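7.4 Fault 134: Lost Grip on a Knob

Fault 134 means the wrist kept turning and the knob did not. The Teteo controller stops the arm, holds the fingers where they are, and beeps until someone comes over. The beep cannot be turned down. We have asked.

To clear the fault:

1. Press the red stop button on the pendant. Do this even though the arm has already stopped.

2. Unplug the appliance at the wall. Turning its dial to zero does not count as unplugging it.

3. On the pendant, choose Service, then Release Fingers. Keep your free hand off the wrist. The fingers open all at once.

4. Jog the arm straight back, at least 100 mm, before you move it up, down or sideways.

CAUTION: An arm jogged sideways with its fingers still around a knob will take the knob with it. Sutthorpe stocks spare knobs under part number 1137, and the person who orders them knows why you are calling.

5. Turn the knob by hand through its full travel. If it sticks, fix the appliance first.

6. Wipe the finger pads with a dry cloth. Replace them if they are shiny or have done more than 500 cycles.

7. Run Teach Knob again, then plug the appliance in and clear the fault.

NOTE: If 134 comes back within the hour, stop clearing it. Save the log and send it to Yevhen Skoryk at Pastbridge, who would like the log and not your theory.

7.5 Checking the Approach

Most repeat 134 faults come from an arm that meets the knob at a slant, so that one finger does all the work. Jog to the taught position at low speed and look from the front and from above. On a microwave with two knobs, one over the other, check the lower one first. With the gripper at the lower knob, as shown, one finger angles up toward it while the other points down at the tabletop, and much of the dial is hidden from above. Watch the wrist cable through the whole turn, and keep the slack in its loop away from the fingers.

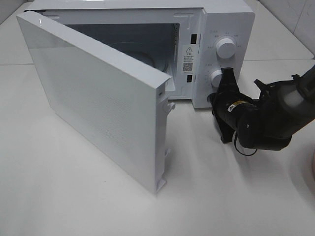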